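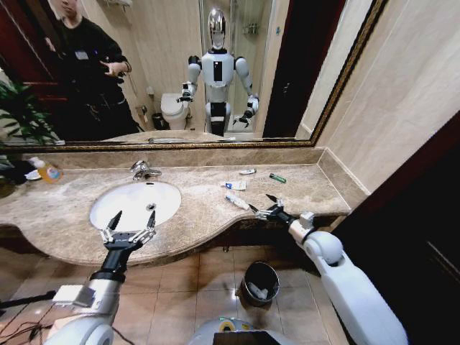
Figure 9. Tidying task at the vanity, head view. Both grippers are in front of the marble counter, and the mirror shows the robot and a person beside it.

5.2 Reflections and the grasp detector

The Volano policy was reported to cope with mirrors without any special handling. We were not able to confirm this in the form in which it was stated. In the Brirnesow bathroom, the policy picked up the named item in 164 of 200 attempts. Adding the Onow reflection mask, which drops any candidate grasp lying behind the mirror plane, left the result at 147 of 200. The mask was meant to help, and on this count it did not.

We would be slow to read much into the gap. The mask depends on a plane fitted from the head view, and a small error in that plane is enough to throw away real items close to the backsplash -- the very ones that were hardest to reach. Item positions were reset by hand between attempts, and the two sets of attempts were run one after the other, so drift in calibration cannot be ruled out. The Tarigan baseline was tuned in a room with no mirror at all and is left out of the comparison.

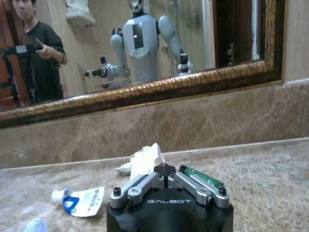

Can the wrist view be used alone to tell a real item from its reflection?

Only in part. At close range the counter edge gives a usable cue, but the wrist view loses it when the gripper tilts upwards, and we found no setting that worked at every approach angle. We therefore treat the wrist score as a check on the head view and do not report it as a separate method.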